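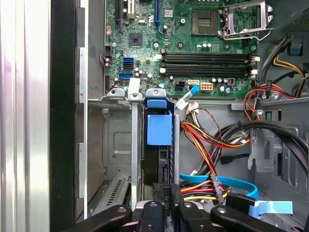

Before the arm goes in: rules for open-case work

Quick version of what we do at Allemgate when the arm is working inside a desktop tower. Lerato Buthelezi wants a proper handbook by April, so treat this as the working copy.

1. Power off at the wall. Cord out of the supply, then hold the front button down for 15 seconds. Tag the cord. No tag, no start.

2. Ground the case AND the gripper mount. Two straps. Check both with the meter, write the reading on the job sheet.

3. Socket rule. If the load plate is up and the processor is out, the gold pins are exposed and the whole socket is a keep-out zone. Draw it in the planner with 18 mm clearance on every side. Fingers never cross over it, not even at travel height. Bent pins = dead board.

4. Cables next. Supply wires and SATA leads drift around and the planner doesnt know about them. Tie back what you can. What you can't, mark as soft obstacle and drop speed to 70 mm/s.

5. Read the label before you grip. Some plugs are marked, like HDD P6 on the black connector. Match it to the job sheet. Doesn't match — stop and call someone.

6. Grip the plug body. Never the wires. Straight pull, no wiggle. SATA plugs with a latch: press first, then pull. Force limit stays where Danylo set it. Don't raise it because one plug is stubborn, do that one by hand (arm in hold, see 8).

7. Drive carriers. Data and power both off before the carrier moves. Slide it out slow, check the wrist view half way, continue.

8. Hands. Nobody reaches into the case while the arm is live. Hold mode plus the key in your pocket, then reach. Applies to supervisors to.

9. Backing out. Retract along the same path you came in on. No shortcuts over the board.

Log any contact, even a light brush against the chassis. Form 1172, same shift. Afaf Daher reads them all and will come find you if the time is blank.

Still open: which finger pads for the small white headers. Zinhle Maluleke is testing, use the standard ones for now.

Last edit Thu 12 December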